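Tiltthorpe Treatment Cart, Six-Drawer
Sold by Akstead Clinic Supply. Ships from our Provham warehouse. 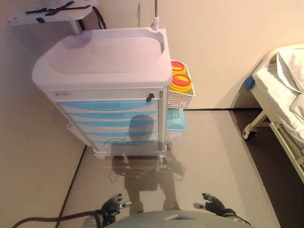
Most small practices buy a treatment cart once and then live with it for a long time. We have sold carts to family doctors, dental offices, foot clinics, school nurses and vets, and the questions that come in before an order are nearly always the same ones. This page covers the Tiltthorpe six-drawer model, how it comes, what can be added to it, and how to set it up so that two or three people can share it without hunting for things.

Overview

The Tiltthorpe is a mid-size cart for exam rooms and treatment rooms. It is meant for daily supplies: dressings, gloves, tape, syringes, specimen containers, small instruments in pouches. It is not sold as an emergency cart and it does not come with a defibrillator shelf or a cardiac board. If you need one of those, look at the Sproģis line, which is built for it and has the breakaway seals that most hospital policies ask for.

We carry the Tiltthorpe because it fits through a narrow door, it turns in a small room, and the parts are easy to get. Drawer slides, casters, locks and dividers can all be ordered one at a time.

Specifications

Drawers: 6
Casters: 4, two with brakes
Keys supplied: 3
Working height: 93 cm
Assembly: casters and accessories only
Warranty: 3 years on the body, 1 year on casters and lock

What comes in the box

The cart body, fully built, with drawers installed
Four casters in a separate bag
Three keys on a ring
One set of dividers for the two shallow drawers
A sheet of blank drawer labels
Hex wrench
Assembly sheet

Accessory poles, sharps brackets, glove box holders and waste bins are sold separately.

Choosing a size

The question we get most is whether to go with four drawers or six. The four-drawer version has the same footprint and the same height. The drawers are deeper, so it suits bulky items such as rolled padding, splint material and boxed gloves. The six-drawer version is better for small items that need to be seen at a glance. A deep drawer full of small packets turns into a pile within a week.

If you are replacing an older cart, empty it first and sort what was in it before you order. Ivone Dantas, who handles our clinic accounts, asks new customers to do this and send her the list. A good part of the time the list is shorter than they expected, and they end up with a smaller cart than the one they called about.

Measure the doorway with the door open, and measure between the hinges and the stop. A door that does not swing all the way back can take up more room than you think. Measure the spot where the cart will be parked as well, and allow for the drawers to open fully. A cart parked beside an exam table needs enough clear floor in front of it for a person to stand with a drawer out.

Loading the drawers

There is no single right way to load a treatment cart, but a few habits work in most offices.

Put the items you reach for most in the upper drawers. Gauze, alcohol pads, bandages and tape go here in most general practices. Things you use a few times a week go in the middle. The bottom drawer is for heavy or bulky stock, and it also keeps the cart steady. Liquids in large bottles should always go at the bottom.

Do not fill a drawer to the top. Packets that stand above the drawer edge catch on the frame, and sooner or later one falls behind and jams the slide. When a drawer will not close all the way, pull it right out and look behind it before you push harder.

Keep sterile pouches flat and in a single layer if you can. Bending a pouch around a divider can open the seal along the fold. Long instruments should be laid front to back, with the handle end toward you.

Load the new stock behind the old stock. This is ordinary advice and everyone knows it, but it is hard to do in a drawer with no dividers, and expired supplies are the most common thing inspectors find in carts. With dividers in place, you can fill from the back and take from the front.

Labels

The label sheet in the box is plain paper. It works fine with a marker or a label printer. Use the same words on the label that your staff use when they ask for something. If everyone says "butterflies," write that, and add the catalog name in smaller letters below it.

If you have more than one cart, load them the same way and label them the same way. A nurse who moves between rooms should be able to open the third drawer in any of them and find the same things. When you change one, change the others the same day.

Locks and keys

The lock is a standard key lock. Each key opens only the cart it was shipped with unless you ask for a matched set. Matched sets have to be requested when you order — we can't change them afterward without replacing the lock.

Write down the number stamped on the key before you put the cart in use. With that number we can cut a replacement. Without it, we will have to send you a new lock, and you will need to get the old one out first.

A key lock is enough to keep supplies from walking off and to keep children out of the drawers. It is not a substitute for a drug cabinet. Rules for controlled medicines differ from state to state, so check yours before you store anything in a cart that belongs under a second lock.

Cleaning

Wipe the outside of the cart down at the end of each day, and clean the work surface between patients. Most ready-to-use disinfectant wipes are fine. Follow the contact time on the package. If the label says the surface must stay wet for a set time, one quick pass with a wipe that is nearly dry will not do it.

Avoid scouring pads and powder cleaners. They leave fine scratches that hold dirt and make the surface look gray. Strong bleach mixes can be used when your policy calls for them, but rinse with plain water afterward and dry with a soft cloth. Do not spray cleaner into the lock or onto the drawer slides. Spray it on the cloth.

Once a month, empty one drawer, take it out and wash it with warm water and mild soap. Let it dry completely before you refill it. Doing one drawer at a time is easier to fit into a working day, and it gives you a chance to check dates while everything is out.

Tape residue comes off with an alcohol pad and some patience. Please don't scrape it with a blade.

Casters

Casters are the part of any cart that wears first. Hair, thread and bits of tape wind around the axle until the wheel drags. Check them every few months. Lay the cart on its back on a blanket, with the drawers removed, and pull the debris out with tweezers. Two people should do this.

If a wheel squeaks after it has been cleaned, a drop of dry lubricant on the axle usually takes care of it. Oil attracts dust and should not be used. If the wheel wobbles, check that the stem is pushed all the way in. A stem that was not fully seated on the first day is the cause of most wobble complaints we get.

Set the brakes whenever the cart is parked and someone is working at it. Push from the body of the cart and not from any accessory mounted on it.

Accessories

Accessory pole: fits the rear mount. Tighten by hand, then a quarter turn with the wrench.
Glove box holder: single or triple, mounts on either side.
Sharps bracket: fits most small containers. The container is not included.
Waste bin: side mounted, with lid. Takes standard small liners.
Extra dividers: sold per drawer. Please say whether you want them for shallow or deep drawers.
Extra keys: send us the key number with your order.

Add side accessories one at a time and check the width as you go. A bin on one side and a triple glove holder on the other can make the cart too wide for the door you measured.

Shipping and returns

Carts in stock leave Provham within four working days. They travel by freight, standing upright on a pallet. The driver will bring the pallet to the curb or the loading dock. If you need it taken inside or up a flight of stairs, tell us when you order so it can be quoted.

Look the carton over before you sign. If there is damage, write it on the delivery slip and take photos. Keep the packing until you have opened every drawer and tried the lock.

Unused carts can be returned within 30 days. We can't accept returns on carts that have been used in a patient area. Dividers and labels can be returned only if the package is sealed.

The spring price list takes effect in April. Quotes issued before then are honored through the date printed on the quote.

Ordering

Call or write to the clinic desk with the drawer count, any accessories, and the delivery address. For orders of more than one cart, say whether you want the locks keyed alike. Purchase orders from schools and public clinics are accepted. For questions about fit, loading or replacement parts, ask for Ivone Dantas.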